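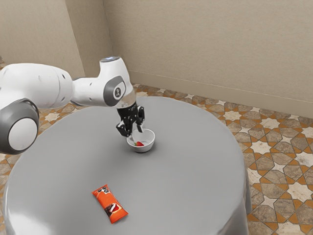
Week four, and we come to the part of the course that everyone says they understand and then gets wrong in the workshop: how a car's suspension holds the wheel where it ought to be. Start with the idea of a link, by which we mean a stiff piece with a joint at each end. An arm made of rounded segments with a joint between each pair, like the white and grey one reaching over the round table, can put its far end in all sorts of places because every joint adds a freedom. A wheel should have far fewer. We want it to go up and down, we want the front pair to steer, and we would like everything else kept under firm control, thank you very much.

MacPherson strut

You will meet this one on most small family cars. There is a single lower arm, and the strut itself does the work of the upper one, turning in a bearing at the top when you steer. It is cheap, it leaves room for an engine mounted sideways, and it is pleasant to work on once you have done a few. The drawback is that camber doesn't change very helpfully as the body rolls, so the outside tyre ends up leaning on its shoulder in a hard bend.

Double wishbone

Two arms, the upper one usually shorter than the lower. As the wheel rises, the shorter arm pulls the top of it inwards, and that keeps the tread flatter on the road (do draw this for yourselves, it takes two minutes and saves a great deal of head-scratching). It needs more space and more bushes, and bushes wear.

Torsion beam

Found at the back of many hatchbacks. Two trailing arms are joined by a beam that twists a little when one wheel rises and the other doesn't. People are rude about it, and I think unfairly — the old Prikadby estate we use for practicals has one, and it rides very nicely with 171 kg of sandbags in the boot.

A short sum

Suppose a spring is squashed by 38 mm when a load of 438 kg is placed on it. Multiply the load by 9.81 to get the force in newtons, then divide by the distance in millimetres. You should get 113 N/mm. Now do the same with 353 kg on the same spring and find the new distance, assuming the rate stays constant. Show your working, please, even if you did it in your head.

Before next time

Read the Multport chapter on bushes and ball joints, and bring overalls, as we shall be under the Prikadby for most of the session. Answers to the sum are due by 12/11/2025, on paper, in the tray outside the Clakgate workshop.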